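**Stock valuation after moving from Ilel to Norer - which costing method?**

Product forum > Stock and Purchasing > Migration

**stores_ledger** wrote on 4/16/18:

Good morning to all members.

Our company supplies fixings and small components to the building trade. We have used Ilel for invoicing and stock since the company was formed and are preparing to transfer to Norer at the close of our financial year. The customer and supplier records have been imported into a trial company without difficulty. The stock records have not.

Ilel values every item at weighted average cost. Norer requests a costing method for each stock group at the time of import, and offers either average cost or first in, first out. The import guide states that the method may not be altered once a group holds a transaction. I should be grateful for the views of members on the following:

- whether it is advisable to retain average cost for all groups, or to take the opportunity to change;
- whether the opening balances should be entered as one line per item, or as the separate purchase receipts that make up the balance;
- how part-completed assemblies ought to be treated on the day of transfer.

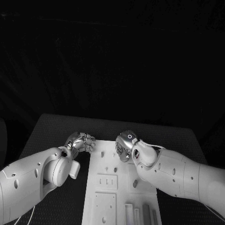 Our stock file contains up to 200 active items. The auditors have expressed no preference, provided that the method is applied consistently and disclosed.

---

**Bhavana Kaimal** (Moderator) wrote:

Thank you for a clearly stated enquiry. I have moved it from General to Migration, where it will be of more use to others.

On the first point, the restriction is as you describe. The costing method belongs to the stock group and is fixed by the first posting, including an opening balance posting. Members sometimes overlook the second part of that sentence. A trial company may be cleared and imported again as often as you wish, but the live company may not.

On the second point, a single line per item is sufficient for average cost. For first in, first out you should enter the receipts separately, with their original dates, or the system will treat the whole balance as one purchase made on the day of transfer.

---

**quarterday** wrote:

I would advise against changing the costing method and the software at the same time. Should the stock value in the new system differ from the old, you will wish to know which of the two changes was responsible, and you will have no means of telling them apart. We transferred from Rolwood to Norer in January and kept average cost throughout. The closing valuation and the opening valuation agreed to within 20 pence, all of it rounding.

---

**p_and_l_account** wrote:

With respect to quarterday, I do not agree. The method is locked after the first posting, so a firm that keeps average cost at transfer keeps it permanently, unless it is prepared to create new stock groups and write every item out of one and into another. We did exactly that, and it required 2 people for the better part of a fortnight. If there is any intention to move to first in, first out, the transfer is the proper time.

The difference in value can be explained quite readily. Run the valuation report in the old system on both bases and retain the two reports on file.

---

**quarterday** wrote:

That assumes the old system is able to report on both bases. Ilel is not, to my knowledge. I accept the point about permanence, but the original poster has not said that there is any wish to change, only that the question was asked on screen.

---

**stores_ledger** wrote:

I can confirm that Ilel reports on average cost alone. The purchase history may be exported, and a first in, first out figure could be prepared from it in a spreadsheet, although I would not look forward to the task.

To answer the other matter, our purchase prices for steel items have risen steadily, and the directors have asked whether average cost gives a fair view of margin on those lines. There is therefore some wish to change, confined to one or two groups.

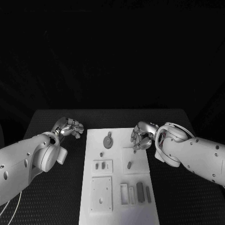

The remaining groups could stay as they are. May I ask whether Norer permits a mixture of methods within one company, and whether the balance sheet report then shows a single stock figure?

---

**Bhavana Kaimal** (Moderator) wrote:

A mixture is permitted. Each group posts to its own stock control account if you so choose, and the balance sheet will show either the separate accounts or a combined heading, according to the report layout. I would recommend separate accounts, as the reconciliation is a good deal simpler.

Whether a mixture is acceptable for your accounts is a question for your auditors. The software will not prevent it.

---

**Sundaram_user** wrote:

May I add a word on part-completed assemblies, which appear to have been passed over. Norer does not import work in progress. Before the transfer, either complete the open works orders or cancel them and return the components to stock. We left ours open, entered the value by journal, and the components were then issued a second time when the orders were keyed again. The correction took longer than the import.

---

**p_and_l_account** wrote:

Agreed without reservation. I would also suspend goods movements while the final count is entered. On this quarterday and I may be of one mind.

---

**quarterday** wrote:

We are. I remain of the view that the steel groups should be changed only if the spreadsheet figure has been checked by a second person before it is imported.

---

**stores_ledger** wrote:

I am obliged to all who have replied. The proposal to be put to the directors is to keep average cost for the general groups, to adopt first in, first out for steel with the receipts entered separately, and to close all works orders before the count. I have written to the auditors regarding the mixture of methods and shall post their reply in this thread when it is received.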